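Descaling with vinegar - yes or no?
Flullville Home & Kitchen Board > Small Appliances
Started Thursday, April 30, 2026

mudpuppy_4
We have really hard water out here. Been running plain white vinegar thru the coffee maker since March and my sister in law swears I'm wrecking it. The Kordestani powder is pricey for what it is. Who's right?

tilly_bakes
Vinegar is fine. Been doing it for years. Half and half with water, run it, then two or three pots of plain water after.

old_gasket
Disagree. Vinegar is hard on rubber seals and the smell hangs around forever. Citric acid. Cheap, no smell, done. I got a 700 gram bag and it's going to outlive me.

tilly_bakes
Never lost a seal. What machine killed yours?

old_gasket
A Zillen. And yes it was an old one. Still.

mudpuppy_4
Ok so mine is a Braun, don't have the manual anymore. Panel side and the brew compartment open:

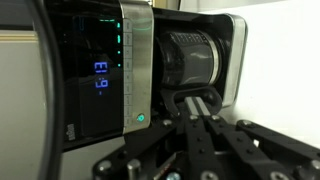

My Braun, lights on

How much citric acid are we talking? And does it matter if I use hot water to mix

old_gasket
Spoonful or two per quart, warm water so it disolves. Let it sit half an hour partway thru. Look up the manual online tho, go by that over me.

zumum_refugee
Had a Zumum before, 333 bucks and it clogged inside a year. Filtered water from day one on the new one and I barely descale now. A pitcher filter will get you most of the way.

tilly_bakes
Pitcher filters don't do that much for hard water imo. Depends on the filter. And then you're buying cartridges forever

zumum_refugee
Cheaper than another machine. I've put 100 gallons thru mine easy, kettle has no crust at all.

old_gasket
Kettle is the best test - crust in the kettle means crust in the coffee maker.

mudpuppy_4
Kettle is very crusty lol. Ordering citric acid tonight, will do the kettle first. Not telling my sister in law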